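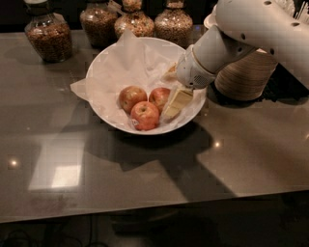

Apples in the lined bowl, with a wrapped block beside them.

21 Oct 2005

Bat bench, pressing and knocking-in. Jaime Lobo was off, so I did the weighing as well.

Finished the third pressing on the Deka cleft. It had been coming up soft on the toe side since the start of the week and I was ready to blame the wood, but the lower roller was sitting slightly low at that end. Shimmed it and ran the cleft through twice more. Mallet now comes back off the toe much as it does off the middle. Not going to press it again. Weight before the final shaping 1610 g, which is heavy for a cleft at that stage, so there is plenty to come off the back.

Sérgio Pinheiro brought his own bat in at dinner time. Finished weight 1116 g without the grip. He says it has gone dead since the end of the season and wants to know whether it's worth saving. Two edge cracks, neither deep, and a longer one running up from the toe which I don't like. The handle is sound. I've opened the toe crack a little, run glue in and clamped it. Leave the clamp on over the weekend, please. If it has closed properly on Monday I'll bind the bottom and he can use it for nets, but I wouldn't face a new ball with it.

Knocking-in rig: ran the Birov blade for 90 minutes in blocks of 20, with the last one short. Stopped between blocks to look at the edges. Small dents on the outside edge after the second block, none of them splitting. The mallet head is wearing flat on one side and needs turning round before the next long run. I'd also like to try the softer head on the edges only, as Ojārs Sepp suggested, and keep the hard one for the face.

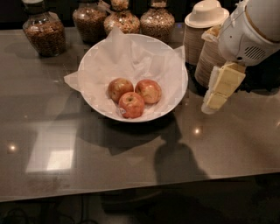
Bowl and apples again, front sticker showing.

Oil: the open tin is nearly done. The second coat on the two junior bats was thin for that reason and they want another on Tuesday. Lay them flat, face up – they were stood on their toes last time and the oil ran down into the ends.

Handles. Amândio Esteves tried the three-piece with the thinner rubber and prefers it to the old one, says there's less sting when he catches it low. Belmiro Valente had a go with the same bat and couldn't feel any difference. He holds it very tight with the bottom hand, so that may be part of it. Need someone else to hit with both before we change the pattern.

To do:
Turn mallet head
Order oil and binding thread
Check roller shim hasn't moved
Ring Amândio re Plorkedska fixture, they want two bats by then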